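25 March 2019, workshop notebook, Trekuton bench

Second week with the hand grippers and I'm finally getting used to the weight of them. My wrist grumbled for the first few days and now it just aches a bit by teatime, so either I'm toughening up or I've stopped squeezing like I'm wringing out a mop (probably the second!).

Tally stands at 609 recordings as of this morning. The Reretti sheet wants cloth handling, sticks and slats, and cloth and stick together, and that last lot is where all the swearing happens. Cloth bunches, stick skids, you go again. I did nine in a row I was happy with before lunch and then two I binned straight off for rushing.

What I keep chewing over is how the job has changed. Before Gisik came in I folded and sorted all day and never once thought about my hands. Now I'm paid to think about them. Where do I pinch? How long do I wait before I let go? I caught myself at home picking up a tea towel slowly, by the corner, like I was being marked on it. The folding line is down to two of us on the late shift, which is quieter than I'd like, and I do miss the chat. On the other hand I sit down a lot more, and my back is thanking me for it.

There's a grumble going round that we're teaching the thing that'll have our jobs. I don't know. Karamanlidis are meant to be telling us in June what the new roles look like, and I'd rather hear it sooner than that. I'd also like it in writing, please. 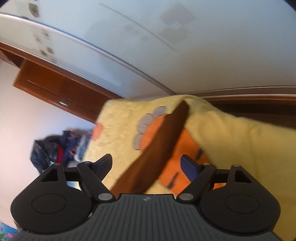 Anyway, back to technique, before I forget what I worked out. With thin wood I get on better closing slowly and letting it settle between the pads before I move. If I snatch, it swings round and I end up chasing it. Pushing into cloth wants a lighter arm than I think it does, every single time.

To do: wipe the pads, charge the spare, ask whether the binned ones still count towards the hours. They should, I was still holding the blooming thing.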